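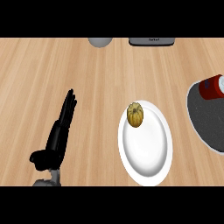 Search tips Go

Keeping the bench workable when a robot moves in
March 28, 2019
14 shares 5 comments

I have run the prep room at Mandilach for long enough to distrust anything that comes with a launch date. When the office told us a two-armed machine would be taking over plating and sorting, the slides said it would "free up" the staff. Free up for what, I asked, and got a leaflet. So these are my own tips, for kitchens and packing rooms that are next in line. Some of them are grudging.

Ask to see the simulation first. Ours came as a computer rendering of a wooden table with a black robot hand on it and a white oval plate with one little ribbed gourd. It's a tidy table. There is bare wood between nearly everything. Put your own bench next to that and look at the difference, then ask the supplier which of the two they tested on. Rahel Kuster, who handles our account at Prostier, was decent about it and admitted nobody had tried it with wet towels lying around.

Mark your resting spots. Plates, mats and bowls need a home you can find with your eyes closed. We used painter's tape for the first week because it peels off clean, then switched to paint pen once everyone had stopped arguing. Wipe the wood down with rubbing alcohol before you tape or the corners lift.

Cans go upright, or they go on something that grips. In the rendering there's a red can lying on its side on a dark gray mat, and I suppose a drawn can stays where it's put. Mine don't. A damp cloth folded in four under a can will hold it on a slope well enough.

Don't oil the table the night before. A freshly oiled top shines, and shine seems to bother the cameras on our unit. Mineral oil, thin coat, at the start of your days off, and buff it hard. This is good advice for any wooden top, robot or no robot.

Keep small squash and gourds dry. Brush the dirt out of the ribs with an old toothbrush – no soaking – and stand them on newspaper overnight. Dirt on a white plate means a second wash, and the second wash is still done by a person.

Write down your minutes. I mean the ones you spend helping it. Alois Pfister kept a notebook by the sink from June on, and every time he had to set something straight or restart a run he put a line in it. The office had a sheet that said the machine plated 200 items a shift. The notebook said who had been standing beside it. You want both pieces of paper in the room when they talk about hours.

Fight for the stool. If your job turns into watching, you will be on your feet in one place, and that's worse on the knees than walking. We asked for 2 stools and a rubber mat. The stools came.

Hold on to the hand skills. I still have new people plate by hand every morning before the thing is switched on. They grumble, and the office grumbles more. But when the power to our side of the building went, lunch went out on time, and I would like that to stay true.

As for what it changes, my wrists hurt less at the end of the day, I'll give it that. The talk has gone, though. Two people across a table talk while they work, and one person next to a machine puts in earphones. I haven't got a tip for that one. We moved the coffee break so both shifts overlap for a bit, and it helps some.

The supplier keeps promising an update that will deal with cluttered tables. I'll believe it when I see it do a Friday's worth of roasting pans. Until then, tape, dry cloths and a notebook.

5 comments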